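Lirel Smartwatch Review: Three Weeks on My Wrist

Posted by Umesh Garg in Gadgets, Wearables
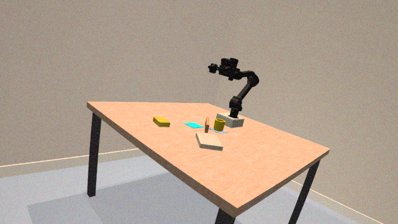

Battery and charging

Lirel promises 10 days on a charge. I got six, and that was with the always-on screen switched off and my social life in its usual state. The charger is a magnetic puck with a cable so short that the watch has to sleep wherever the outlet is. Mine spent Friday night on the bathroom floor.

Screen and software

The screen is lovely. Bright outdoors, dim enough at night, and it wakes on the first flick of the wrist - or when you stir soup. The software comes with 12 watch faces, 3 of which tell the time in a way I could read. Notifications arrive quickly and then arrive again.

Fitness tracking

Step counts matched my phone closely. Heart rate was fine at a desk and excitable on a bike, where it once gave me 210 on a gentle downhill. The sleep report called my worst night of the month "restorative."

Price and verdict

It costs $210, strap included. The Closten band I wore last year was cheaper and lasted longer between charges, but it looked like a hospital bracelet. I'm keeping the Lirel and buying a longer cable.

Score: 3 out of 5

Filed under: smartwatch, Lirel, battery life
2 comments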